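Drallora local vote counts -- read me first

I put this dataset together because I wanted to know how my own district voted on the bypass question, and the council website only gave me one number for the whole area. One number! So I started typing in the sheets pinned up outside the polling stations, then the neighbouring ones, and it got a bit out of hand. You're welcome to all of it.

What you get

The main table has 326 rows, one for each ballot box counted in Drallora and the villages up to Backlund. Every row gives the station, the box, the number of people on the register, votes for yes, votes for no, blank papers and spoiled papers. There's a second, smaller table with the postal votes, which were counted centrally at Seltent and can't be split by station however much I'd like them to be. Please don't share them out in proportion and call it a result -- I tried it in an early version and took it out again.

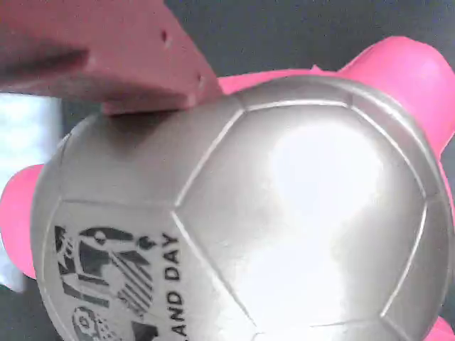
Silver football, with a pink gripper finger at the top left.

Columns that need explaining

"register" is the figure printed on the closing sheet, which includes people added on the day. The opening figure is in "register_open" where I could find it. For turnout, use the first one.

"blank" and "spoiled" are kept apart in my tables, but a few stations lumped them together. Where they did, the total goes in "spoiled" and "blank" is left empty. Empty means unknown, zero means zero. I know that sounds fussy, but I've already seen one chart where all the gaps had been turned into zeros and it made Flenemus look like the most decisive town in the country.

"source" says either sheet or web. Sheet is what was pinned to the door, web is what the council published later. If the two disagree I've kept the sheet and put the web figure in the notes column. There are 23 rows like that, mostly differences of one or two votes, plus one at Flenemus where somebody has plainly swapped yes and no (the council has since corrected its page, so you may not see it any more).

Known problems
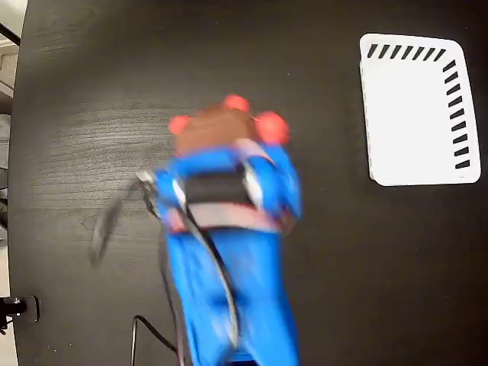 Missing and doubtful rows

I have no sheets at all for 8 boxes on the Backlund side. They were taken down before I got there on the Tuesday, and the web page only gives a combined total of 1,719 valid votes for them. That total is in the notes file and not in the main table, so if you add up the columns you'll come out short of the official result by that much. It isn't a bug!

Station names are spelt the way each sheet spells them. The school in Seltent turns up under three different names, so join on the station code and leave the names alone.

Using it

The files are plain CSV, comma separated, UTF-8, with a header line. Do what you like with them, just say where they came from and which version you used. The version number is in the first line of the notes file and goes up whenever I fix a figure.

If you've got a photo of one of the missing sheets, or you spot a wrong number, open an issue and give me the station code and the box. I usually get round to these in the evening. Corrections from the web page alone go in the notes column, as above, and anything with a sheet behind it goes straight into the table.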